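How to work out the real cost of an international transfer

The fee shown on a transfer form is only one part of what a payment abroad costs. The rest sits in the exchange rate, and in charges taken by banks along the way. The steps below use a payment from a US dollar account to a supplier paid in euros, but they apply to any pair of currencies.

What you need before you start

The amount you want to send, the currency the recipient should receive, and quotes from at least two providers taken within a few minutes of each other. Rates move during the day, so a quote from 9 a.m. can't be compared with one from the afternoon. A weekday is better than a weekend, when many providers widen their rates to cover the hours the market is closed.

Step 1. Write down the mid-market rate

The mid-market rate is the midpoint between the buying and selling prices for a currency pair. Any financial news site or currency converter will show it. Copy it to at least four decimal places. Rounding to two places can hide most of the markup on a small transfer.

Step 2. Get the customer rate

Enter your amount on the provider's quote page and go as far as the screen that states what the recipient will get. Ignore the rate on the home page, which may apply only to new customers or to larger sums. Overgaard, for example, shows one rate before login and a second one after the amount is confirmed. Use the second.

Step 3. Calculate the markup

Multiply your amount by the mid-market rate. Multiply the same amount by the customer rate. The difference is the markup in the currency being received. Divide it by the mid-market rate to turn it back into dollars.
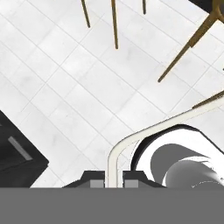 Védís Blöndal wrote in to say that this step fails with Ponico, where the fee is taken out of the amount before conversion. She had been multiplying the full sum by the customer rate and getting a figure higher than the one on her receipt.

Her point is correct. If the fee is deducted first, use the full amount for the markup only when you want an upper limit. For the exact figure, subtract the fee, then run both multiplications on what is left. The confirmation page normally has a line such as "amount converted" – use that number.

Step 4. Add the fixed charges

List the sending fee, any charge for paying by card, and any receiving fee at the other end. For bank wires, check how charges are shared:

OUR – the sender pays all charges
SHA – the sender pays the sending bank, and the recipient pays the rest
BEN – the recipient pays everything

With SHA or BEN, an intermediary bank may take its charge out of the payment, and the recipient gets less than the invoice amount. Ask the sending bank for an estimate. It may not be able to give a firm one.

Step 5. Compare on total cost

Add the markup in dollars to the fixed charges. Suppose Prestau charges a fee of $5 with a markup of $9, and Dellora charges no fee with a markup of $16. Prestau costs $14 in total and is $2 cheaper, even though Dellora's form says "free."

Repeat the sum if the amount changes. Fixed fees weigh more on small transfers and markups weigh more on large ones, so the order can reverse.

Step 6. Check the rate lock

Look for the time limit on the quote. If your money reaches the provider after the limit, the transfer may go through at a new rate. Save the confirmation page and compare it with the final receipt.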